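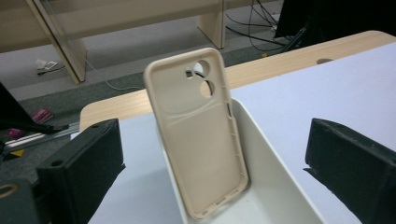
How often should the foam on the finger pads be changed?

When it no longer springs back after you press it with a thumb. On our Oltov hand gripper the first set got to 2659 grips, the second only to 1807, so I've stopped going by the counter and gone over to the thumb.

Hello all, and thanks to Tamara for getting this going again. Her message from October, for those who've joined the list in the meantime:

> From: Tamara Oprea
> To: Selteditz list
>
> We've got our second Oltov together and it closes fine, but thin stuff
> slides out of the pads. Phone cases are the worst. The soft silicone ones
> stick and then swing round, the glossy ones just go. I've tightened the
> linkage until it squeaks and it made no difference that I could see.
> Two questions. Is anybody setting the pads other than dead parallel? And
> do you glue the foam or tape it? The Vumuteck sheet says glue and I am
> now on my third set of fingers with lumps on them.
>
> Tamara

Tamara, I had exactly this, and I'm so pleased with how ours runs now that you're getting the long version!

First, back the linkage off again. Squeaking means the arms are binding on their bolts, and then your hand is fighting the joint and you can't feel the part at all. Ours has brass threaded inserts in the plastic, and it's very easy to pull one up by a hair if you lean on the driver. Run a finger over each one. If it stands proud, warm it gently with an iron and press it back flush, then leave it alone until it's properly cold. I did one while it was still soft and had to print the arm again, so there went my Sunday.

After that, in this order:

1. Take the old foam off and clean the fingers right down to bare plastic. Any ridge of old glue tilts the new pad. A plastic scraper does it, and a blade will gouge.

2. Tape, don't glue. I know what the sheet says, but double-sided tape cut a touch smaller than the pad holds perfectly well and comes off in one pull. Press it down from the middle outwards and let it sit overnight with the fingers open. Then try it on the real parts, and use different ones. A clear case and a beige one laid flat on the table, with the white bin behind them, will tell you more in five minutes than a foam block will all afternoon.

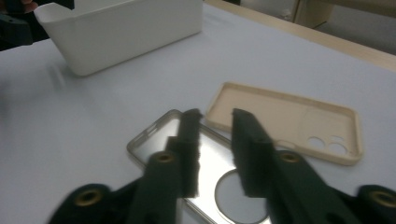

3. Set the toe-in. So to answer your first question, yes – I close the tips a whisker before the heels. Slip a strip of paper between the pads, close gently, and pull. It should grip at the tip and come free at the bottom. Shim behind the heel with card until it does.

4. Bolt everything up, open and close it a few dozen times, and do the paper test again. It always moves a bit. Mine settled after the second go and has stayed put.

The toe-in is what cured the swinging for me. With dead parallel pads the first thing to touch was wherever the foam happened to be thickest, so the case pivoted about that point. Now the tips meet the rim first and the rest of the pad follows, and I can stand a case up in the tray without it turning in my hand. Lovely feeling, that!

For the slippery ones, wipe the pads as well as the parts. Foam picks up whatever was on the last case, and the glossy smoky sort seems to leave a film behind. I use a barely damp cloth and no solvent at all.

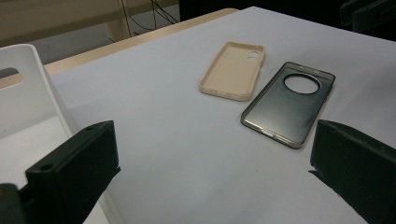 I'd also try your approach angle before changing anything else on the gripper. Coming in low along the long edge works far better for us than straight down, and it keeps the tips off the table, so the foam corners last longer.

Rania's way of logging is worth stealing too. She notes the grip count at every pad change and nothing else, in a file called Matei after the old bench it used to live on. I looked back through it last night and found a set that had only done 418. The tape had been cut too wide and the edge had peeled, so check for that when you open yours up.

What thickness of foam are you on, Tamara? And has anybody tried the ribbed rubber? I've got a piece here and I'm itching to cut it up.

This archive uses cookies to remember your reading preferences. Accept | Manage settings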